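About Reninell

Reninell makes practice rooms for robots. The rooms exist only on a computer, so the rent is low and the neighbors never complain. Wendell Sorensen and Sunita Fitzsimmons started the company in Latville with one simulated kitchen and a door that opened through the wall. The door has been fixed.

Our main product, Dinia, comes with 697 rooms and a two-armed robot to put in them. You load your control software, pick a room and find out how it copes before any real furniture gets hurt. 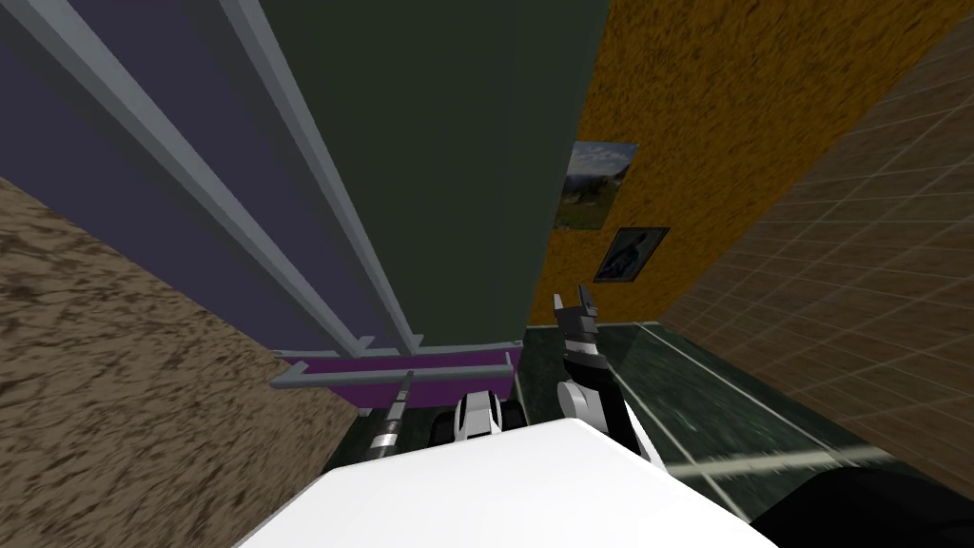
Dinia changes the surfaces every time a room loads, so your software can't get by on memorizing the wallpaper. Shafiq Uddin runs that side of things and has never been accused of good taste. He will put a green marble floor under a speckled orange wall, hang a nice landscape on it and go to lunch. Customers may ask for beige - six have.

A license covers 33 seats. Support is Roy Whitlock, who answers the phone until 5 p.m., except Friday, when he answers it until he doesn't. Trial copies are free for schools.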